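Sorting bench, weekly check with comments. Thursday, late shift
Filled in by: Gunhild Eyvindsson, Plolletell

1. Frame bolts and arm clamps tight. OK
2. E-stop, both sides. OK, left one is stiff, told Braulio
3. Gripper tips, wear. Right pair scuffed, leave till June
4. Table clear of tools before power on. OK

Comment on 4: we keep getting asked if this thing can tidy a kitchen drawer yet. Small stuff into bins, sometimes. Clear plastic wrap still the worst, film slides and the camera sees right thru it.
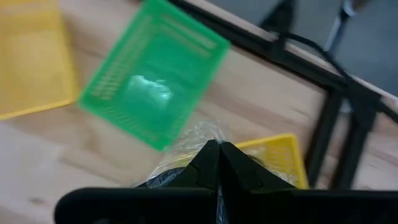
5. Bins taped down? NO. Light ones skate when the arm brushes them. Needs fixing before we count any more runs.
6. Cables off walkway. Partly. Floor cables need covers, asked twice.
7. Joint temps after an hour. Fine 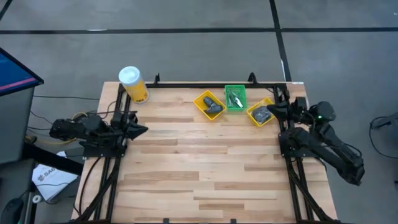 Comment on 7: speed is the other thing. 111 picks logged this week, 42 needed a person to step in. My kid sorts faster and complains less. Would not sell it to a household.
8. People outside tape when arms are live. REMIND EVERYONE. Reaching in to help is how fingers get pinched.
9. Small flat metal items, grip test. Not passed, recheck nxt week
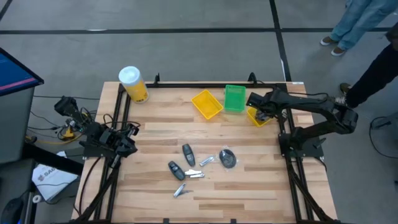 Manolis Kalogeropoulos disagrees on the household part: slow is fine if it runs while you're at work, and he'd take one for the junk drawer tomorrow. Wants 9 rerun with softer tips first.

Signed off with 5, 6 and 9 open. G.E.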